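How a Basket Holds Its Shape

A basket is a container made by weaving. Long, thin strands cross over and under each other until they form walls. Most woven baskets need no nails and no glue. Friction, the force that resists sliding, keeps the strands in place.

Every weave has two sets of strands. The stakes run up the sides and act as the skeleton. The weavers run around the basket, passing in front of one stake and behind the next. On the following row, the order is reversed. Each row locks the one under it.

The word "wicker" is often used as the name of a material. It is the name of a method. Wicker can be made from willow, from rattan - a climbing palm with a solid stem - or from plastic strands shaped to look like rattan. Plant strands are usually soaked in water before weaving. Dry ones can crack when they are bent.

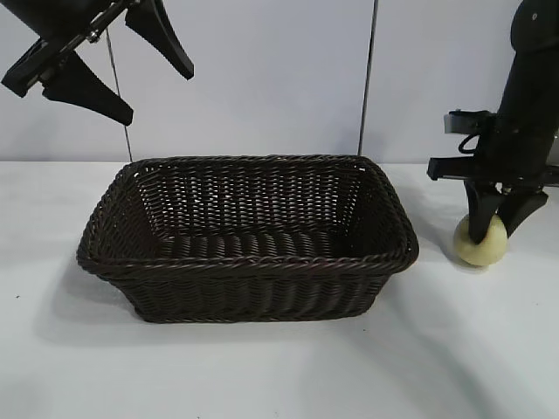
The rim has its own job. If weaving simply stopped at the top row, the stakes would be left with loose ends and the rows could slide off. A braided rim closes the edge. It is thicker than the wall, so it bends less when the basket is lifted by one side.

Walls that lean outward give a basket a wider opening than base. Baskets of this shape can often be stacked one inside another, like paper cups. A wide opening also makes it easier to put things in and take them out.

Gaps in the weave let air through. They also set a limit on what the basket can carry. A ball stays in if it is wider than the largest gap. Sand does not.

Try it: Cut 16 strips of paper, all the same width. Lay half of them side by side on a table. Weave the others across, over and under, and push each row close to the last. Lift the mat by one corner. Then fold the loose ends over the edge, tape them down, and lift it again - compare how much it sags.

Text: Dario Fiore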